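Chapter 7
Shared Rooms: Floors, Garments and Overhead Surfaces

Topics in this chapter
7.1 Dividing a room by floor finish
7.2 Hanging and storing staff clothing
7.3 Ceilings and joints
7.4 Writing the room schedule

A shared room in an office building is used by people who do not work together and who leave at different times. Its upkeep is planned from a room schedule, a written list of every surface and fitting with the task and interval assigned to each. Chapter 6 covered private offices. The present chapter applies the same method to break rooms, kitchens and clothing storage.

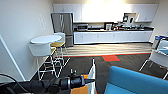

Demyd Zhuravel

The first entry in a room schedule is the floor. Where a kitchen opens directly onto a seating area, the two are usually given different finishes: a hard floor at the counter and carpet under the tables. Each finish is entered as a separate zone. The line between zones is entered a third time, as an edge, and may be marked by a border strip in a contrasting color. Crumbs collect along it and it is missed by both the mop and the vacuum.

Furniture is listed by zone. Stools with a footrest require two entries, one for the seat and one for the rail, as shoe marks on the rail are cleaned with a different product. At the Husturmont offices, a floor of 2,548 square feet serving 200 employees, the kitchen edge was left out of the first schedule and was added in November after an inspection.

7.2 introduces staff clothing. Shirts issued or kept at work may be folded on a shelf or placed on hangers. Folding takes less width; hanging leaves fewer creases and permits sorting at the rail.

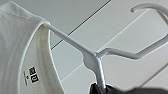
Hanging capacity is calculated from rail length and the thickness of the garment on its hanger. The Gesberg storeroom, used as a worked case in 7.2, holds 3,000 garments on fixed rails. Knit shirts need more care than woven ones, as the neckline stretches if the hanger is forced through it; the hanger is inserted from the hem. A white T-shirt with its label printed inside the back, below the neck binding, has no sewn tag to read at the rail. The size must be found by looking into the open neckline, and the rail is therefore marked with size dividers.

Overhead surfaces are inspected less often than floors. The Radu method, described in 7.3, assigns one inspection per quarter and records marks, stains and open joints by panel.
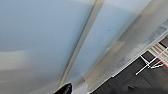

Figure 7.3. Ceiling panels separated by a narrow ridge.

A joint is recorded with the panel to its left as seen from the door. Small specks are noted and left until the next inspection. Any mark that has grown between two inspections is reported the same day. Blank forms for the exercise in 7.4 follow the Alley layout, with one line per surface.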